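The Kitchen Table Is Where It All Ends Up: An Afternoon With Catríona Horgan

Last updated Tuesday, May 12, 2020

86 shares | 5 comments

Catríona Horgan will talk to you about rice for as long as you let her, and I let her for most of an afternoon. We had planned on half an hour over the phone, to go through her clearing-up classes and how she'd moved them out of the hall and into people's own kitchens. By the time I looked at the clock I had filled eleven pages of my notebook and my tea had a skin on it.

She has been teaching people to tidy up after cooking, which she says is a whole separate skill from cooking, for long enough that she has stopped being surprised by who signs up. Newlyweds come, and students, and men whose wives have gone back to work, and once a retired pastry chef who confessed that he had never in his career washed his own bowl. "He was lovely," she told me. "He could make a sugar basket you'd cry over. And he'd put the bowl down wherever his hand happened to be, and off he'd go to the next thing!"

The class is called Sillow, a name she made up in the car and never got around to changing. It began with a single evening in January and six folding chairs. She had meant to talk about cupboards, but everybody wanted to talk about the table. Where do you put the tray when the counter is full? Do you wipe first or sweep first? What about the bits?

"The bits are everything," Catríona said, and I could hear her settling in. "Anyone can carry a plate to the sink. It's the bits that send people off to sit down and leave it for the morning."

And rice, of course, is the king of bits. She grew up in a house where rice was dinner three nights a week, and her mother kept it in a big tin with a lid that took two people to get off. When the lid finally gave, it gave all at once. Catríona can still remember the sound of it on the floor tiles, and her mother standing there with the tin in her arms, laughing so hard she had to lean on the refrigerator.

So the first thing she teaches is to do anything with dry rice over a tray with a rim. Measure over the tray, pour over the tray, sort over the tray. If some goes astray, it has only gone astray onto the tray, and you can tip it back from a corner. She prefers a dark one. "White rice on a pale tray, you're squinting at it under the lamp like a jeweler," she said. "Get a black one and you'll see every grain that's wandered off."

I asked if she used anything special, and she laughed and said that people were always hoping for a product. She did try a silicone scraper from a company called Kunel, and she liked it well enough until it went through the wash with a red sock. There's a set of nesting tubs by Varma that one of her regulars swears by. She herself has a stack of clear plastic containers that don't match, and she likes them because you can see what's in them, and because when there is trash on the table they make a perfectly good place to toss it until you are ready to walk over to the can.

"Wrappers, tissues, the little twist off the bread bag," she said. "In the tub, all of it. You're never walking back and forth. I used to walk back and forth all night, I must have done miles."

Her order of work hardly ever changes. Trash goes into the tub first. Then the loose food gets gathered, and she is firm on this, while it's still dry. Then anything to be washed goes together on a tray of its own, so it makes one trip. The dish rack comes over near the work if there's space for it, and here she got very animated, because she feels the dish rack has been badly treated by everyone who ever designed a kitchen. Why should it live by the sink like it's being punished? It's light. It moves. Put it on the table for ten minutes and put it back after.
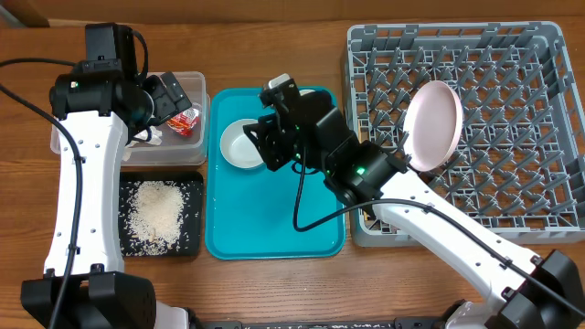
Ritum, the little newsletter that goes out to people who have taken the class, ran a page of letters on exactly this, and one reader wrote in to say that she had tried the rack on the table for a week and gone straight back to the sink, as she has a good oak table from her grandmother and could not relax with drips anywhere near it. She wanted to know whether a towel underneath would do, or if she should just accept that some tables are for looking at.

Catríona read that letter out to me over the phone with great affection. She had written back at length (of course she had) to say that a towel would do beautifully, folded double, and that the grandmother had surely dripped on that table plenty in her day. She does love a wooden table herself. Hers has a ring on it from a hot pan, and another mark where her son did his homework with a pen that leaked, and she has turned down two offers to sand it.

We came around to bowls near the end. She has opinions on those too, chiefly that a small bowl is the most useful thing in the house and that people don't own enough of them. A small bowl holds the measured salt, and then the peelings, and then the last spoonful of rice that wouldn't fit in the jar. In her 60-minute class she gives five full minutes to small bowls, and she says it's the part where people start writing things down.

I wanted to know whether she ever just leaves it. Surely there are nights when the pan is in the sink and the tray is on the table and she goes up to bed.

"Oh, Lord, yes," she said. "Sunday, usually. I put a cloth over it so I don't have to look at it, and then I come down in the morning and I make my coffee and I do it in my robe with the radio on. I quite like it, if I'm truthful. The light comes in on that side."

She told me the class will go on from people's own kitchens through the summer, with 30 places each round and the same list of things to have ready: a tray with a rim, a tub, a cloth, and something dry to spill. Then she remembered she had beans soaking, and asked me to hold on, and I heard the water running for quite a while before she came back to say goodbye.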